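Horse people wanted! Help us with a winter feeding trial at Planari

Hi, I'm Mirjana Delić, and I run feeding trials for a small company called Runderance. We make forage balancers and mashes for horses, and right now I'm looking for owners, barn managers and anybody else who's the one standing there with the bucket every morning to join a trial that starts in November.

If you've never been in one of these, don't let the word "trial" scare you off. You'll be feeding your own horse, in your own barn, on your own schedule (or as close to it as we can manage), and writing down what happens. I've been doing this for a good while now and my favorite participants have always been the ones who call me up to tell me their mare dumped the whole thing on the floor and then ate the shavings around it. I want to hear that stuff!

What we're testing

It's a soaked hay mash called Tavix. It's meant for horses who've gotten slow with long-stem hay, mostly the seniors with worn-down or missing teeth, plus the picky ones who lose interest in hay once the weather turns. You soak it in warm water, wait, and feed it alongside whatever forage your horse can still handle. We already know what's in it and we already know it's safe to feed. What I don't know yet is how it fits into a real barn in winter. Does it freeze in the tub before an old gelding gets to the bottom? Does it take so long to soak that you give up and go back to what you had before? Do they leave the stems?

We had 197 horses in last year's trial, which was on a different mash, and the feedback changed the recipe and the bag. (The old bag had a string closure that no human being with cold fingers could open. Sorry about that one.)

Who I'm looking for

Your horse, pony, donkey or mule should be 15 or older, or younger with a dental problem your vet knows about. Any breed, any size. I'd love more minis and more drafts this time, as last year was wall-to-wall Quarter Horses. I like Quarter Horses fine, but I can't learn much about a draft's appetite from them.

Your horse should be up to date on dental work. If the last float was more than a year ago, get that done first and then sign up, and I'll hold your spot if you let me know.

Please skip this one if your horse has had colic surgery or a choke episode in the past six months, or is being treated for laminitis at the moment. If your horse has PPID or is insulin resistant, you may still be able to take part, but I need a note from your vet and I'm going to be strict about it.

You also need to be the person who does the feeding, or be able to get hold of that person easily. Boarders are very welcome, just talk to your barn first. I've had two trials go sideways over a bucket that the evening help had never been told about.

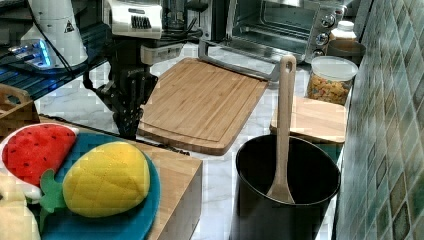 What you'd be doing

The trial runs for 5 weeks. The first week is all switching over, a little more mash each day, and you shouldn't rush it even if your horse acts like he's starving. After that you feed the full amount twice a day. How much depends on weight, and we'll work that out together on the phone before you start. A weight tape is fine, you don't need a scale.

Each day you fill out a log. It takes a few minutes: how much you offered, how much was left, how long it soaked, whether the manure looked normal, and a line for anything else. You can do it on paper or on your phone. Once a week, on Friday, you tape your horse and send me the number. Please use the same tape every time, and do it at the same time of day.

At the end we have a call, usually half an hour, longer if you've got stories.

You can stop whenever you want. If your horse goes off his feed, gets loose manure for more than a day or just doesn't seem right to you, stop feeding the mash, call your vet, then call me. You don't have to finish to be useful to us, and you won't owe us anything.

What you get

All the Tavix your horse needs for the whole trial, delivered to the barn. A soaking bucket with a lid, made for us by Begović, yours to keep. And a $451 payment per horse once the final log is in, or a share of it for the weeks you did if you stop early. Two horses per household, tops.

We have around 3,100 pounds of mash set aside for this round, and when it's spoken for, that's it until next year. Big horses eat through it quicker, so I can't give you an exact number of places.

Where

Planari is our home base and the pickup point for anyone who wants to grab their bags in person. You don't have to live nearby, but you do need to be somewhere a delivery truck can get to in bad weather. If your lane turns into soup every winter, tell me and we'll send the whole lot early.

How to sign up

Use the sign-up form on the Runderance site and pick "winter mash trial." Tell me your horse's name, age, rough weight, what he or she eats now, and what's going on with the teeth. Add your vet's name and a phone number where I can catch you in the evening. I do my calls after 6 p.m., when most people are done with chores.

I read every form myself, so it may take me a week or so to get back to you. Photos of the horse are not required but I'm never going to say no to one.

Mirjana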